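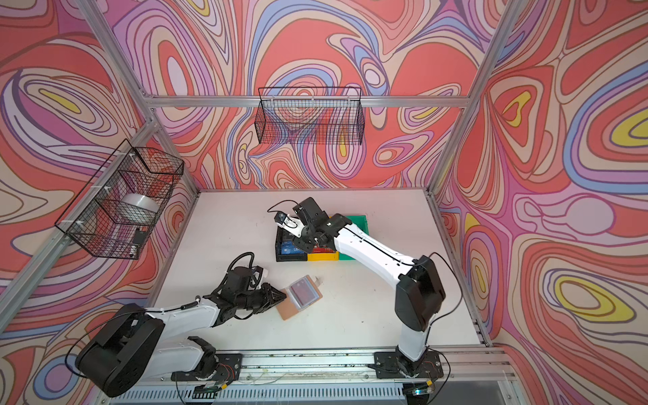 About the Skirness Open Day

Skirness is a small automation company. We set up pairs of robot arms for sorting, packing and other bench work, and we train the people who will run them. Twice a year we open the shop to schools, local businesses and anyone else who wants to come in.

Our last open day was on 16 December 2022. We had 87 visitors, the most so far. The next one is in February.

What you will see

The two-arm cell is the main stop on the tour. Both arms are mounted on one aluminum rail at the front of a white table, and each has a small camera near its gripper. The bins go toward the back, and smaller supplies are kept in wire baskets on the walls. The wall panels have a swirling pattern in coral, lavender, blue and yellow.

A demonstration takes one of our staff through a short job with the arms, usually moving light items in and out of the bins. Some runs go well and some have to be started over. Ask questions at any point — staff will pause the arms to answer.

Our projects

Jalari is our training course for operators. Pan is the software we use to plan arm movements. Zadell is our lending program for schools, which began with one cell and still has a waiting list.

Planning a visit

The tour lasts an hour and is free. Groups of more than ten should book ahead. Closed shoes are required on the shop floor, and long hair must be tied back. Parking is behind the building — please leave the loading door clear.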